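I have put off sorting the power strips since November, and this week I finally gave in and tipped the whole drawer out. A little thread for anybody else who keeps every plug they have ever owned (I know you're out there, and I love you).

First of all, why did I ever think one drawer was enough? Extension cords breed in the dark. I went looking for a single phone charger and came up with an armful of things I'd forgotten buying, some in colors I can only blame on a very cheerful mood at the store.
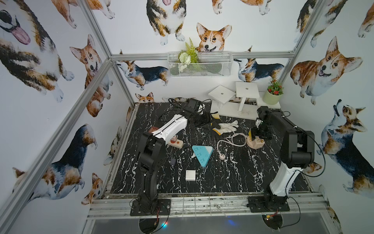
My rule this time was simple — everything comes out before anything goes back. Last year I tried doing it a handful at a time and all I managed was moving the mess from the left side of the drawer to the right side, and then I made coffee and called it done.

Rosimeire Pimentel asked me whether the cube kind are worth having. I say yes! A big fat plug doesn't hog the whole thing the way it does on a flat strip, and a bright yellow one is awfully hard to lose behind a couch.

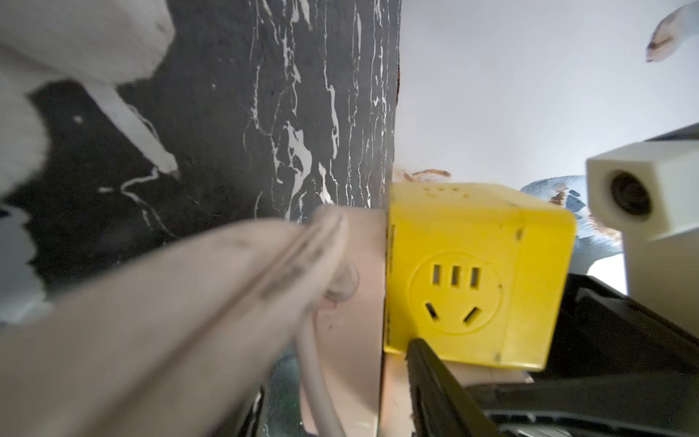

I do check each one over before it gets a spot. Cracks, wobbly sockets, any browning near the holes, a cord that has gone stiff — those go straight in the recycling box, no matter how fond I am of the color. A scuffed corner doesn't bother me one bit.

Then comes grouping. Strips with strips, cubes with cubes, and the loose adapters all together so I can see how many I truly need (fewer than I have, it's always fewer than I have). My friend Milovan Softić sorts his by room, which sounds lovely if you're the kind of person whose lamps stay put. Mine wander.

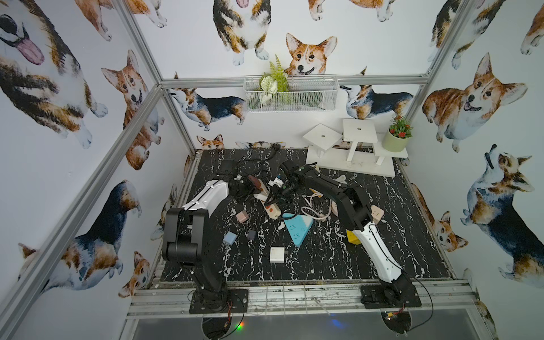 For the cords I'm using soft ties, nice big loops, never wound tight around the strip itself. I used to wrap them like a mummy and then wonder why they wouldn't lie flat.

Still to do: labels, and a second drawer. If you have a label that stays stuck to a cord for more than 10 days, please tell me, I'm all ears.

Last updated January 2026
Contact | © Flastora | Back to top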